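Search this site Go

Jarnum Food Share: progress report to the Woldemariam Fund
Period ending February
Written by Getachew Bogale

Dear friends at the Fund,

Thank you for being so patient with us this winter. I promised you a short report and I can already feel it turning into a long one, so please put the kettle on before you start.

You will remember that your grant of £1000 was for one thing: proper shelving for the share room at Jarnum, so that people could come in and choose their fruit and veg from open shelves instead of waiting while one of us dug about in a crate. I'm very glad to say the unit is up. It's white, it's big, and it is made of open square compartments from top to bottom, with no doors to fiddle with. We had two quotes, and went with Stendden, who were slower to answer the telephone but a good deal kinder about delivery (the other firm wanted extra for the corner by the bins, which I thought was a bit much!).

The whole thing came to £939, leaving £61, and I will come back to that further down.
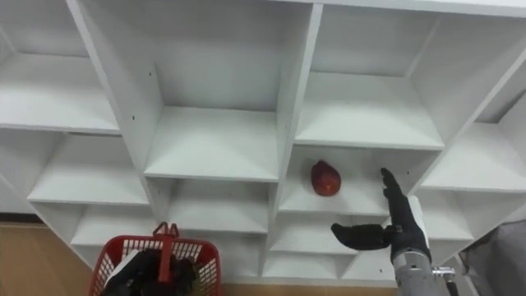 The next job was deciding what should live where, and I had no idea how many opinions there would be on the subject. My own first thought was to fill everything at once, top to bottom, and have a grand opening. Kevser talked me out of it. Her feeling was that if we started with a little fruit and moved it about, we would soon find out which compartments people could see into and reach without stretching, and which ones were going to be a nuisance. So we have been going gently, an apple here and an apple there, standing back, having a think, and then moving it along again. It sounds daft written down, but it has been very useful, and rather a pleasant way to spend an afternoon.

We are now fairly sure that the middle of the unit should be for loose fruit, the lowest compartments for heavy things such as potatoes and squash, and the top for light, dry goods that won't hurt anyone if they come down in a hurry. The floor in there is tiled, which is a blessing for mopping, and we would like to keep the lowest row simple so that a broom can get along the front without a fight.

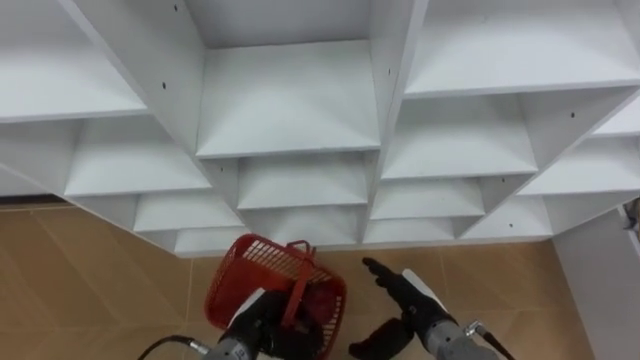 Kevser Bilgin asked me to add that she would still like the potatoes kept one row up from the bottom, as a good many of our regulars find bending much harder than reaching, and she doesn't want them having to ask for help every time. She is quite right, and I have changed the plan twice on her account already. We'll try it her way for the first month and see how people get on.

On the matter of labels, I'm afraid we are behind. I had hoped to have them printed by now, with a drawing as well as a word on each, as several families are still finding their feet with English. The drawings are done and they are lovely. The printing isn't, and that is entirely my fault for leaving it so late. They should be with us before the clocks change.
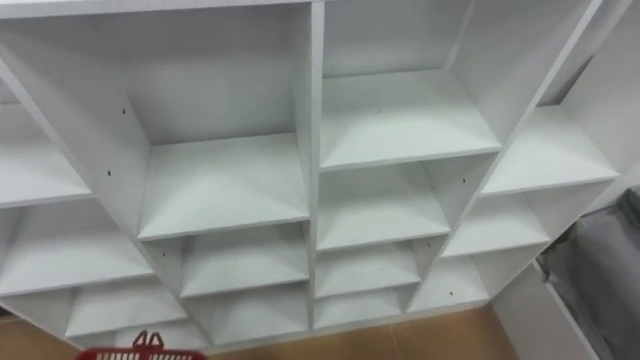

Could we have a bit of space left for swaps, wrote one reader of our newsletter, so that people with a glut from the allotment can leave something as well as take something? We liked that very much. We have agreed to keep 5 compartments back for it, and the growers at Jovura have said they will bring their spare seedlings in spring too.

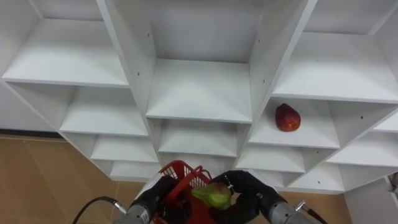
Now, the £61. With your permission we would like to spend it on shallow trays, so that soft fruit can be lifted out and washed down without emptying a whole shelf. If you would sooner have it returned, please just say so and I will see to it straight away.

Still to do before we open the room properly:

Print and fix the labels
Settle the potato question
Write out the cleaning rota
Choose the trays, if you agree to them

You would be most welcome to come and see it all. Mid-morning is best, about the time the tea comes out.

With very warm thanks from all of us,
Getachew Bogale

Contact us | Copyright Jarnum Food Share | Back to top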